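Home - Topics - Home and Garage - Storage - Ask - Log in

How do I stop plastic tubs in the garage from turning into a mystery pile?

Posted by Gellura, 26 Jul 2021

Hello all, and thank you in advance for your patience, because I tend to go on a bit. We moved to Vitamgate in June and the garage still looks the way it did the day the truck pulled away. I have 46 plastic tubs. I know that because I finally made a list, and it took me a whole evening and a pot of coffee. Half of them have lids that don't belong to them, and the ones on the bottom of the stacks have started to bow out at the sides.

What I would love is to park the car in there before the cold weather comes. I have one long wall free and a budget of 400 dollars for shelving. Do I go with open bins or lidded ones? And how do you label them so the labels stay on? Mine curl up and drop off within a month. The pool things and the craft foam are the worst of it, as they take up so much room and don't stack with anything.

Setiawan

Welcome to town! I went through the same thing and I feel for you. My advice is to put the shelves up before you buy one more tub. Measure the tubs you like best, lid on, and set the shelf height to suit them with a couple of fingers of space above. I did mine the other way around and had to move every single bracket - a lost Saturday's worth of work, and my shoulders let me know it.

For the things you reach for often, go with open bins and don't look back. A lid is one more thing to find a place for while your hands are full. Keep lids for holiday decorations, blankets and anything mice might like. A plain white bin and a bit of bulky foam, on a light wooden tabletop:

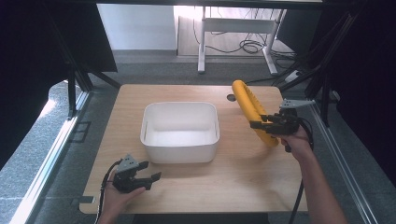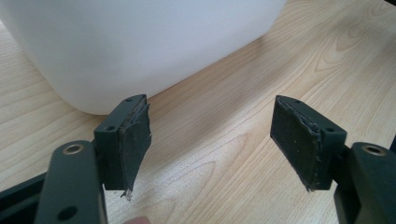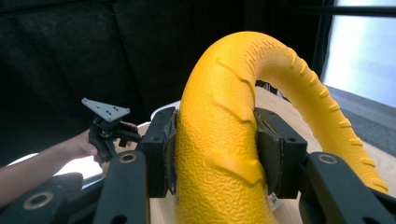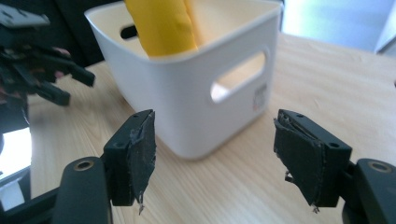 As for labels, skip the paper kind. Wipe the plastic down with rubbing alcohol, let it dry all the way, and write straight on it with a paint marker. If you change your mind later, the same alcohol and a little elbow grease will usually take it off (try a corner first, please). I write on the short end and one long side, so it doesn't matter which way my family shoves it back on the shelf.

Long, bendy things like pool noodles do best standing up in a tall trash can in the corner. They never did behave in a tub for me. And put your heavy tubs on the lowest shelf, never more than two high, and that bowing should stop getting worse. Good luck, and do let us know how it goes!

Lultimo

get the metal shelves with the wire decks, not the plastic ones. check the weight limit PER SHELF. mine said 100 pounds and I believed it was for the whole unit, so I was babying it for years for no reason

Gellura

Oh, thank you both! I had not thought of the trash can and we have a spare one sitting behind the house. I've marked off 8 tubs to go to the thrift store already, mostly kitchen things we own twice. One more if you don't mind - do you anchor the shelves to the studs even when they feel steady? The floor slopes toward the garage door and I have a grandchild who climbs.

Setiawan

Yes, every time, top and middle, and shim the front feet until it sits level before you drive the screws in. With a little climber around I wouldn't wait on that one.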